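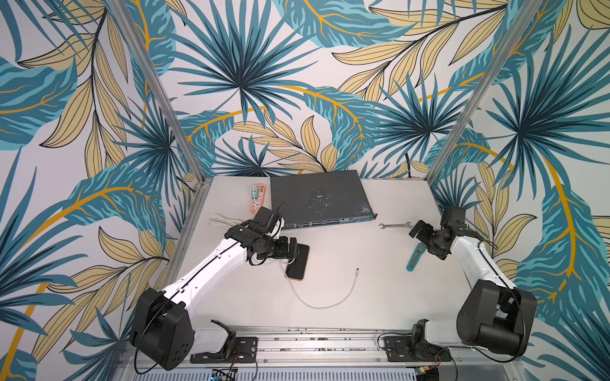

A network switch on a workbench.

A rack-mount network switch is a flat metal-cased device that joins computers and other equipment into one wired network. Cables plug into a row of Ethernet ports along the front panel. Many models also have slots for modules, used mostly for fiber links. The case is made to be bolted into a standard rack, though a switch can be set up and checked on a table first.

Bench work calls for few things: a power strip, a patch cable and a small set of hand tools, often a cable stripper and a wrench for the rack hardware.

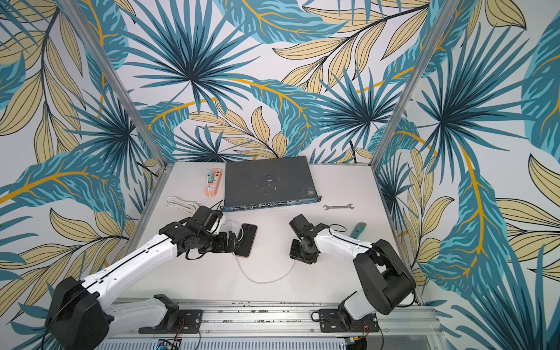 Used switches are commonly resold after office moves. Scuffs on the top cover are normal and do not affect service. In his handbook for Gelmont, a reseller in Whitcombe, Tomás Morais lists 123 older models and notes that most faults he met were in fans and power supplies.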